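Pidik

Episode tooling for handheld gripper recordings. Takes raw head camera video + cube tracks, spits out trimmed episodes with gripper poses, opening width and a task label. Started inside Bajwa as three scripts in a folder, now one repo. Still rough.

Last touched 5/16/20

Status

Works: import, cube tracking, time sync, trimming, export.
Half works: label merge, the viewer on anything that isn't Linux.
Doesn't work: live preview. Don't turn it on, it eats the disk.

Install

Python 3.7. Make a clean env, then

pip install -r requirements.txt
pip install -e .

If OpenCV complains about aruco you got the plain package, uninstall and get opencv-contrib. Having both installed is worse than having neither.

Quick start

pidik import raw/ --out work/
pidik track work/
pidik sync work/
pidik trim work/
pidik export work/ --format sterevum

Run them in that order. track is the slow one. sync will happily run without tracks and give you garbage, there is a check for this on the todo list.

What's in an episode

video.mp4, head view, not rectified
left.csv and right.csv, cube pose per frame, camera coordinates, meters
width.csv, finger opening, both sides
meta.json, task name, start and end frame, calibration id
flags.txt, only there if something went wrong

Poses are for the cube center, not the fingertips. Offset to the tips is in calib/, one file per gripper. Left and right are NOT mirror images of each other, use the right file.

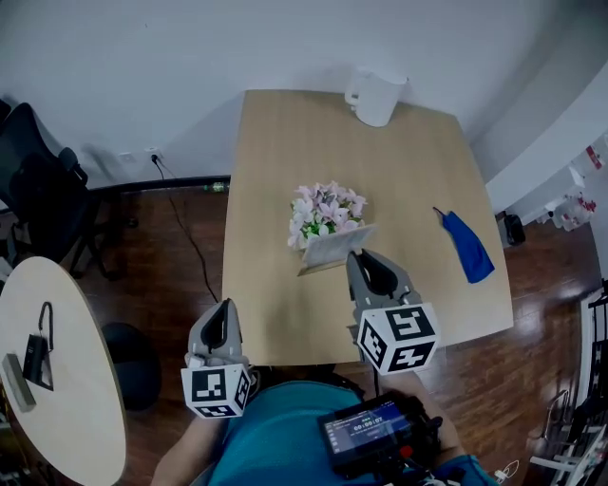
Tracking drops out when only one face is visible and it's at a steep angle. We fill gaps up to 10 frames with a straight line in position and slerp in rotation. Anything longer gets a flag and stays as NaN. Please don't fill those yourself and then report a bug about jumpy motion.

Single face poses can also flip. There's a filter (flip_guard in config.yaml, on by default) that picks the solution closest to the previous frame. Goes wrong if the very first frame is the flipped one. Then the whole episode is mirrored and you will see it right away in the viewer.

Sync

Timer on the recorder and the video clock drift apart on long sessions. sync fits one offset and one slope per session. Good enough for short takes. If you record without stopping, split before import.

Timestamps are in ms everywhere, except in the old January recordings wich are in seconds. Multiply by 1000 or pass --old-time. Not both.

Data

The starter set has 1000 episodes, tabletop tasks, one person per take, two grippers. Plan is 2000. Split is by session and not by episode, so the same room setup never lands in both train and test. Keep it that way if you add your own.

Task names are free text for now. "move cloth", "cloth move" and "cloth_move" all exist. label merge is supposed to fix that, see Status.

Export

sterevum is the default format and the only one tested. The Vesaretti loader reads it directly but wants quaternions as w first. We write x first. Set quat_order: wxyz in config.yaml or everthing will look upside down.

Known issues

- trim cuts too early if the grippers are held still before the task starts. Raise still_thresh.
- viewer crashes on paths with spaces
- export overwrites without asking
- glare on a marker face gives a wrong id now and then, bad ids get thrown out but the frame is lost
- no tests for width.csv at all

Contributing

Small pull requests. Run make check first. New calibration files go in calib/ with a new id, never edit an old one, old episodes point at it.

License for the code is MIT. Data has its own terms, see DATA_LICENSE.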